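Skedard opens shared kitchen to tenants at its Vornier building

New break area gives 181 desk holders one place to keep drinks, snacks and small supplies

2024-10-28 — Skedard, which rents out desks and small offices, has opened a shared kitchen on the ground floor of its Vornier building. The room is free to use for everyone who rents a desk or an office there, 181 people at present. It replaces three separate coffee corners, which closed at the end of September.

The work was carried out by Pellegrini, a local fitting firm, and took 32 days. The old carpet was taken up and the walls were repainted. Skedard spent over 400 hours of its own staff time on planning, moving and cleaning.

"People were keeping drinks under their desks and on windowsills," said Graziella Gatti, building manager at Skedard. "We wanted one room where you can put a bottle of tea away in the morning and find it again at lunch."

The room has a white countertop or shelf and a light wood-look floor. Bottled drinks are kept at this end, and the clear shelf on the inside of the white door is for small packaged items.

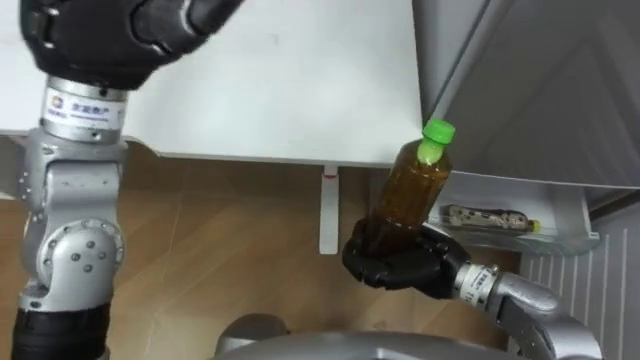 How the storage works

Tenants may leave closed bottles and wrapped food in the refrigerator for up to a week. Items should carry a name and a date. Anything left past that time is thrown out when the refrigerator is cleaned.

The drawers hold shared supplies such as napkins, spoons and bottle openers. Tenants do not need to sign for them. Skedard asks that drawers and doors be shut after use — the walkway is narrow at busy times, and an open drawer at knee height is easy to walk into. The same request is written by hand on the floor, where one note reads "close drawer" and another mentions the fridge. A white drawer opens out over the tan, wood-grain vinyl tiles, which can be mopped with plain water.

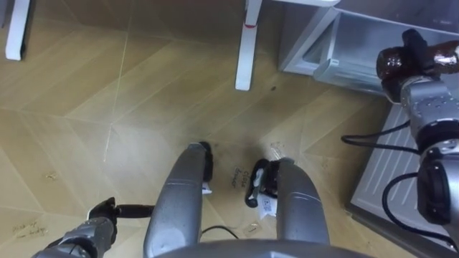
Yaqin Dong said the drawers were the part she used most, and that she would like one of them set aside for tea and sugar. Skedard will look at that request along with others when it reviews the room early next year.

Hours and access

The kitchen is open whenever the building is open. Tenants enter with their usual key card. Guests may use the room when they are with a tenant. Cooking is limited to the microwave, and there are no plans to add a stove.

Tenants of Skedard's second building, Vurkia, will be asked this winter whether they want a similar room.

Contact

Samuele Melis, Press Office, Skedard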